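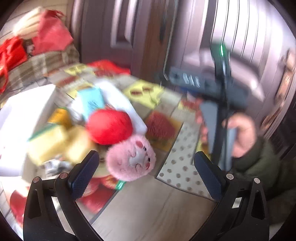

Hello from the back room at Staltotia, where we are finally ready to tell everybody about this year's Brostance toy and household swap! I'm Kulap Jaidee, I run the swap, and I've been wanting to write this since the first bags came through the door in July. If you have never been, picture every cupboard in the neighbourhood tipped out at once. One heap alone had a fuzzy pink paw, a glossy red ball and a pair of pale yellow sponge-like blocks all jumbled together on a patterned play mat, with a plaid blanket or cushion close by (I do love a plaid). That is how things reach us, and I wouldn't have it any other way, because half the fun is digging through.

Last year we found new homes for 576 things, which still makes me grin. This year the aim is 2100. Yes, I know! My sister thinks I've lost the plot. But we have more shelves, a longer opening time and a proper sorting system at last, so I'm feeling brave.

The sorting system is trays. We used to work in big boxes and the little bits sank to the bottom, so a child would go home with a farmyard and no animals. Now the small things go into a shallow tray on the table and get looked at one by one. Soft toys get a squeeze and a check of the seams. Anything with a battery flap gets opened. Sponges are kept with the bath and kitchen things unless they are plainly meant for play, and we do argue over those. My favourite find so far is a pink pig, which has been sharing a tray with a red apple that has its own green leaf. I have been told firmly that I can't keep the pig.

Bags are kept too, by the way. A good tote with long handles is worth its weight in gold on swap day, when people turn up for one jigsaw and leave with an armful.

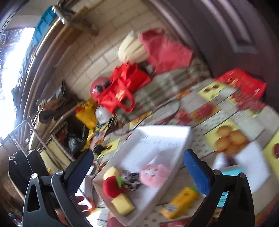 What to bring

Soft toys, balls, games with all their pieces, play food, hair things, cushions, blankets and clean kitchen bits are all very welcome. Please pop small parts in a bag and tie it. If something has a wobble or a missing button, stick a note on it and we'll find a person who likes mending. We can't take car seats, cot mattresses or anything with a frayed flex.

How it works

You hand over what you've brought and we give you a token for each item, up to 23 per household. Spend them on whatever takes your fancy. If you've nothing to bring, come anyway! We have put aside 500 free tokens for exactly that, and you only need to ask at the table. Doors open at 10am and we pack up at 3pm, though I'm usually still there chatting at four.

Big thanks to Nägeli for lending us the extra shelving, and to Restutex, who are taking the worn-out fabric at the end so it doesn't go in the bin.

The tablecloth is staying, before anyone asks. It's covered in fruit and cheers me up every time I sit down to a new batch, even when I've been at it since breakfast.
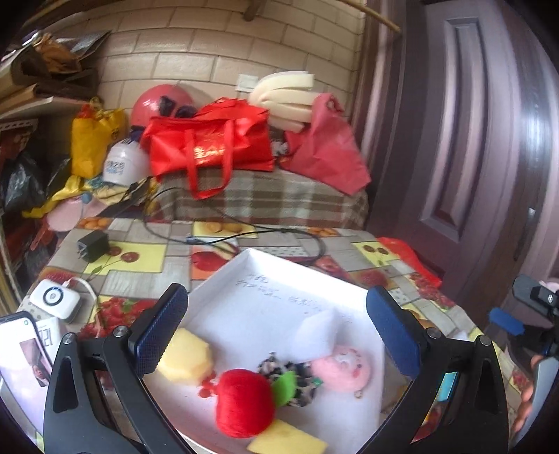
Small finds on the sorting table, leopard print included.

Drop-offs are open now at the Staltotia side entrance, any morning before noon. Ring the bell twice, as I may well be under a blanket. Local papers and newsletters are free to use any of this, and I'm always happy to talk if you'd like to come and see the sorting for yourself. Ask for Kulap at the front desk.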